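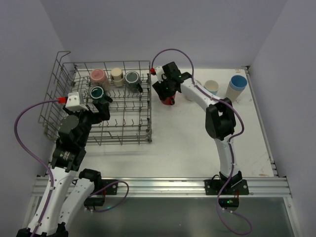 Foto: Jasper Timmermans / Ciditz

¿Por qué las tazas se ponen boca abajo?

Después de fregar, toca escurrir. Y en el escurridor de alambre las tazas pueden ir de dos formas: boca arriba o boca abajo. ¿Da igual? Pues no.

El agua pesa y siempre tira hacia el suelo. Si la taza está de pie, las gotas bajan por dentro y se quedan en el fondo – un charquito. Tarda muchísimo en irse. Si la giras, las gotas resbalan por la pared, llegan al borde y plof, abajo. Fácil.

Así que hay que darles la vuelta. Despacito, con las dos manos si resbala, y sin golpear a la de al lado.
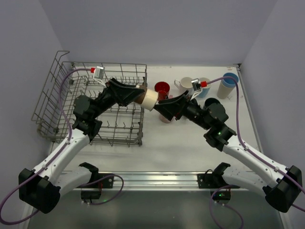

Danell pregunta si no vale con secarlas con el trapo y guardarlas ya, que en su casa lo hacen asi y nunca ha pasado nada. Vale, sí, pero con un trapo limpio y seco. Si está húmedo, solo mueves el agua de sitio.

Otra cosa, los alambres. Son finos y dejan huecos, y por ahi pasa el aire. El aire se lleva el agua que queda, poquito a poco, convertida en vapor. Eso se llama evaporación.
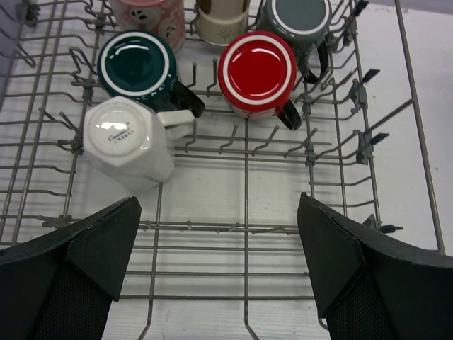

Y ojo con la base, que a veces tiene un hueco. Con la taza del revés ahí se junta agua – un lago enano. Inclínala un poco y se cae. O pásale el trapo antes de guardarla.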